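Unit 4: Household Chores as Benchmark Tasks

Reading for this unit: the Varkwood task list, kitchen section, and the Trimard report on door opening.

The question for this unit is narrow. Can a two-arm machine do an ordinary kitchen chore, start to finish, with no person stepping in? Demo clips do not answer it. A score needs a fixed task, a fixed time limit and a count of failed trials. We use 12 trials per task in simulation.

4.1 Approach

The gripper must reach the object without touching anything else. On a plain white counter the main trouble for a vision-based policy is shading. Arm shadows change with every motion, and a policy trained under one light may read a dark patch as an edge. 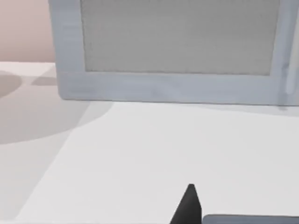
4.2 Contact and opening

Doors are harder than pick-and-place. The hand has to follow an arc set by the hinge, and a small error in the guessed radius shows up as side force on the handle. The Papadakis controller limits that force and lets the wrist give. A microwave adds a second problem: knobs must be turned by a set angle, and the policy has to read the indicator line to know where it started.

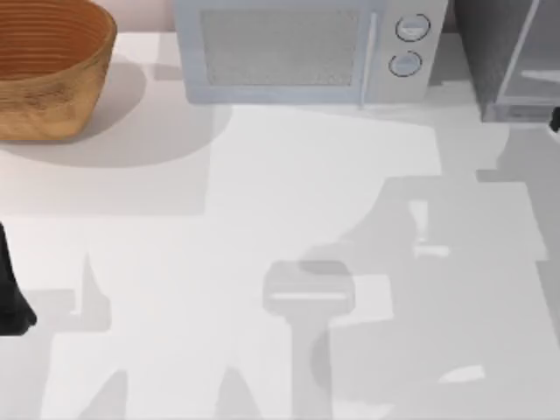 Layout matters as much as the appliance. A deep bowl on the same counter takes up space an elbow may need, so the planner should check both arms against every object before either one moves.

4.3 Scoring

Score each trial 0 to 3. Full marks require the door shut at the end. Report the two arms separately if only one made contact.

Problem set: rerun the Fidex baseline with the light moved, and list the failures by stage.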